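# Resale of residency tickets after a venue change

Posted in: Concerts and Live Events > Tickets and Seating

I hold two tickets to the Prelier residency, purchased during the presale in April at $320 each. The engagement was announced for the Taller Theater. The promoter has now informed ticket holders by email that every performance will take place at the Pešek Hall instead, on the same dates and at the same hours. The email states that "comparable seating will be assigned" and that new seat numbers will be issued at a later time.

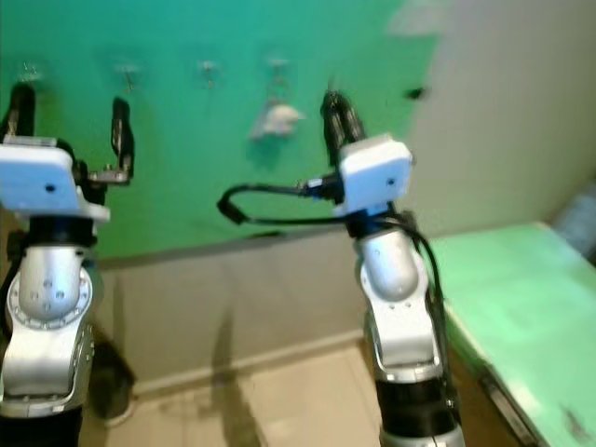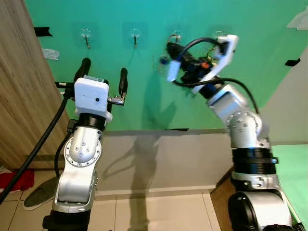
My original seats were in row 2 of the lower balcony, on the aisle. I selected them because my mother, who will attend with me, does not manage stairs well. The seating chart for the Pešek Hall shows no lower balcony at all. I would be grateful for guidance on the following matters:

- whether a change of venue entitles the purchaser to a refund, given that the date has not changed;
- whether the word "comparable" has any fixed meaning in the ticket terms;
- whether I should list the tickets for resale now or wait until the new seats are assigned.

The service fee was $49 per ticket, and I would also like to know whether it is returned with the face value.

Bujar Bošković

---

**prustcombe_boxoffice_ret**

I was employed for many years in the box office of a mid-sized theater in Prustcombe and handled several transfers of this kind. The practice varies from one promoter to the next, and the terms printed at the time of your purchase will govern. I can, however, describe what is usual.

A change of venue is generally treated as a material change to the event. Most promoters therefore open a refund window, even when the date and hour remain the same. The window is often short. It may be mentioned only near the bottom of the notice, or on a separate page reached through your account. Please read the entire email and then sign in to the account used for the purchase. If a refund window has been opened, you will ordinarily find a button beside the order. Should you find nothing there, write to the seller before the new seat numbers are issued and ask for a written reply. A telephone call is acceptable as a first step, but it leaves you with no record.

With regard to "comparable seating," the term is seldom defined. In our office it meant the same price level. It did not mean the same row, the same side of the house, or an aisle. When two buildings have different floor plans, the staff will rank the sections of each by price and match them in that order. A patron in a front balcony row may be placed toward the rear of the main floor, which some patrons prefer and others do not.

Your mother's needs should be handled as a separate request. Do not rely on the general reassignment to produce a seat without stairs. Contact the accessibility desk of the new hall directly, give the order number, and state plainly that one member of the party cannot use stairs and that the two seats must be together. Such seats are normally held back from the first assignment and are released as the performance approaches, so an early request is to your advantage. You are not normally required to describe a medical condition.

As to fees, I would expect the service fee to be returned if the promoter offers the refund, and I would expect it to be withheld if you merely ask for an exception. Delivery charges are frequently kept in either case. Again, the terms of sale should say.

I would advise against listing the tickets at present. Many sellers suspend transfers while seats are being reassigned. If you sell a seat that later ceases to exist, the resale site may charge you for a replacement, and this can exceed the sum you received.

---

**mezzanine_left**

Sell them. Prices always go up after a move to a smaller room. I sold one for a different show last year and made $109 over what I paid.

---

**Henrique Falcão**

I must respectfully disagree with the reply directly preceding mine. Prices do not always rise after a move. They depend on whether additional performances are announced, and a promoter who has just changed buildings may well add dates to satisfy those who could not be seated. The reply also does not address the question of stairs, which appears to be the principal concern.

I attended a performance at the Pešek Hall last winter and can offer some particulars. The main floor is reached from the lobby without steps. The rows nearest the stage are level, and the rows behind them are raised, with a single shallow step at each row. There is an elevator to the upper tier, but it lets passengers out at the top of that tier, and one must then walk down to the seat. For a person who is uncomfortable on stairs, descending may be the more difficult direction, and I would decline an upper tier assignment even if it were at the front. The ushers were courteous and allowed an older member of our party to enter before the general admission line was opened. We had simply asked at the side door.

I would add one point on payment. If the purchase was made by credit card and the seller refuses a refund that its own terms promise, the purchaser may raise a dispute with the card issuer. Time limits apply, and they differ by issuer. Keep the original order confirmation — the version that names the Taller Theater and shows the row — together with the notice of the change. I would save both as files, as the order page in the account may be overwritten once the new seats are assigned.

---

**Bujar Bošković**

I thank you all for your replies. The refund window does exist. It was placed in the account page and was not mentioned in the email. It remains open until the new seat numbers are released, and the page states that service fees are included. I have written to the accessibility desk at the Pešek Hall and will postpone my decision until I have received their answer. The tickets have not been listed for resale.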